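Search the list archive
Search Advanced Sort by date

3 June 2026
By Hằng Triệu

Re: [teleop-users] Recording by hand or by remote?

Dear all,

Thank you for the kind answers to my first question in January. I am sorry that my reply took so long. Võ wrote last week:

> We still guide the arm by hand for every demonstration at
> Skellberg. It is quick to learn, but the wrist shakes when
> the person gets tired, and the model learns the shaking too.
> Has anybody on the list compared it with remote control for
> small objects in compartments? How many demonstrations did
> you need before it was worth the trouble?

Yes, we compared them in Piltidham this spring. The task was to bring a small packet to a divided tray and put it upright in the right compartment. We recorded 28 demonstrations by hand and the same number by remote control, with two operators.

By hand, a new operator was ready after 14 minutes. By remote control the same person needed almost a full morning, and the first recordings we had to throw away. But later the remote ones were more even. The approach from above was slower and straighter, and the pauses before opening the gripper were nearly always the same length.

One thing surprised me. When you hold the arm with your own hand, you feel the wall of the compartment and you correct without thinking. The recording keeps the correction but not the reason for it. In remote control the operator only has his eyes, so he goes back up and tries again - and this the model can learn from.

Our set-up is simple. The person with the laptop sits close to the tray and can move a packet between two recordings.

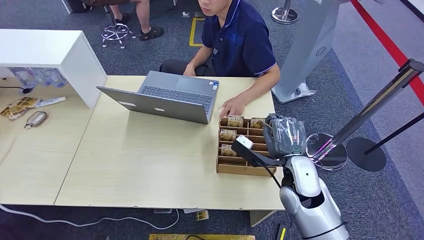 The arm over the tray, four packets standing in it, colleague at the laptop.

For Võ's last question: I would not begin with fewer than 20 of each kind, but please take this only as my opinion. At Rallmont they mix both methods, first by hand for the rough path and then by remote for the last few centimetres. I have not tried it yet. If somebody has a script to join two such recordings without a jump in the joint angles, I would be very glad to see it.

With best regards,
Hằng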